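The signal box that came by post

Oľga Sýkora has spent eleven winters putting a railway back together, and she would like it known that only some of them were her own idea. The railway is the Clindstead and Brirnbridge, a light railway that carried milk, coal and a few patient passengers until it closed. These days it runs for just under two miles, in summer, behind a small tank engine called Pintér.

We met in the mess coach, where the kettle takes as long to boil as the engine does.

"People ask for the history and I give them the short version," she says. "It was built cheaply, it was run cheaply, and then it was shut, which was cheaper still."

The longer version concerns the engine. Pintér is an 0-6-0 side tank, bought second-hand by the company to replace something even older, and named after the engineer who had advised against buying it. Sýkora thinks this was meant kindly. The boiler was pressed to 127 pounds per square inch, an odd figure that she puts down to a worn gauge and a stubborn inspector.

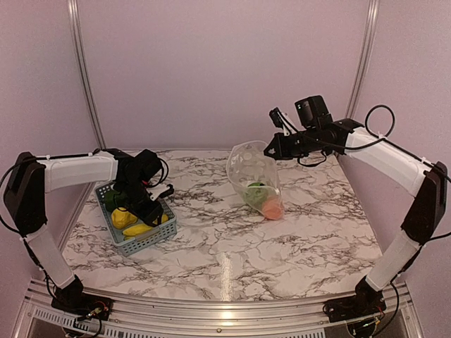 "He wrote down what he saw," she says. "So for years every drawing said 127, and every fireman worked to it. When we sent the boiler away, the firm rang up to ask if we'd made a typing mistake. I said yes, but a very old one."

The boiler was away for three years. In the meantime there were frames to strip, a cracked cylinder to stitch and a set of axleboxes that had been repaired, at some point, with what looked like part of a bedstead. Lambros Xenos, who did most of the machining, kept the bedstead. It is on the wall of the workshop with a brass plate under it, and visitors take it for something to do with the brakes.

Money was found in the usual way, in small amounts and with a lot of cake. The appeal for new tubes brought in 223 donations. One came with a letter from Itziar Vidal, whose grandfather had fired the engine, explaining that he had never liked it.

"Lovely letter," Sýkora says. "Four pages. He thought the injectors were a personal insult. Having worked with them since, I'm on his side."

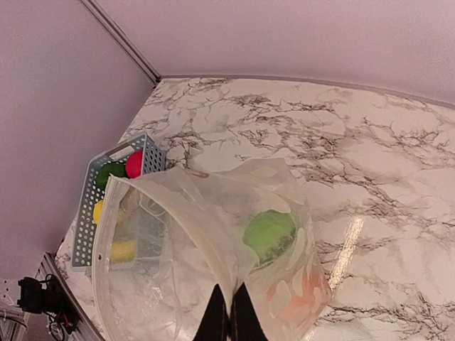

A large clear bag held open above the tabletop.

The signal box at Brirnbridge is a different sort of story. The original had gone, apart from its brick base and a quantity of nettles, but a lever frame of the right pattern turned up in the shed of Pantelis Theodorakopoulos, a retired clockmaker who had bought it to see how the locking worked. He had taken it to bits, found out, and put every piece in a labelled envelope. He then posted them to her, a few at a time, over one February.

"The postman stopped speaking to me," she says. "Up to 100 envelopes, all of them heavy. And Pantelis's sevens look like his ones, so the first time we put the frame together you could clear the up home and the down home at once. Very welcoming. Not strictly legal."

It was Athina Stamatopoulos who sorted it out, lying on the floor of the box with a torch and a locking chart for two weekends. She is now the senior signalwoman, a post she describes as the natural result of being the only person who can read the envelopes.
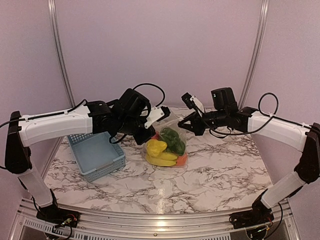 The next half mile

What comes after this depends on the Cusetti bridge, a single iron span named after the farm beside it. It is 260 yards beyond the present end of the line and, according to the last survey, in better shape than the engine. The trackbed on the far side belongs to a farmer who is willing to sell but enjoys being asked.

"I go and see him every few months," Sýkora says. "We talk about sheep. I know far more about sheep than I ever wanted to. Then as I'm getting into the car he says he'll think about it."

She hopes for an answer before the rails arrive, as they have already been paid for and there is nowhere else to put them. Meanwhile Pintér is due another inspection, and there is a new gauge in a box on the mess coach table, still in its wrapping. I ask what it will read once it's fitted.

"A hundred and twenty-seven," she says, and goes to see about the kettle.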